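3. How Households Decide to Keep an Old Computer

When we began visiting families in Corkwood in May, we expected to hear mostly about money, and we did hear a good deal about it. What surprised us was how often the talk drifted toward memory and habit. Of the 30 households that kindly let us sit at their kitchen tables, 11 still used a desktop machine every day, and many spoke of it the way one might speak of a trusted stove.

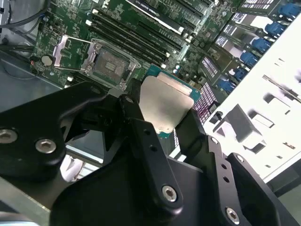 Price came up first, as a rule, but it was seldom the whole story. One retired bookkeeper told us she could easily afford a new machine — her son had offered twice — yet she liked knowing where everything was. We came to call this "settledness," and it runs through nearly all of our interviews, including those with much younger people.
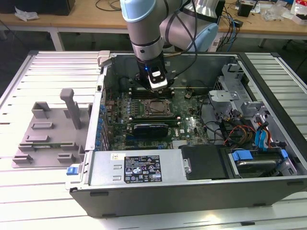
Domnica Barbu

Settledness has its limits, of course. Once a computer grew slow enough to spoil an evening, people began to weigh repair against replacement, and here a helpful neighbor mattered a great deal. In four households the choice was made almost entirely on the word of a friend from down the street.
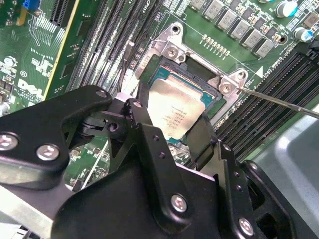 Figure 1. Inside a desktop computer: processor and socket.

Confidence was the other large matter, and we would like to dwell on it a little. Most people we met had never opened their computer and felt, quite understandably, that it was no place for them. Yet the things that hold a processor's bracket to the board can be as plain as the Phillips-head screws in Figure 1, with a screwdriver tip resting against one of them. Three of our hosts said that simply watching a relative take off a side panel had changed their minds about what could be mended at home, and we return to their stories in the next section.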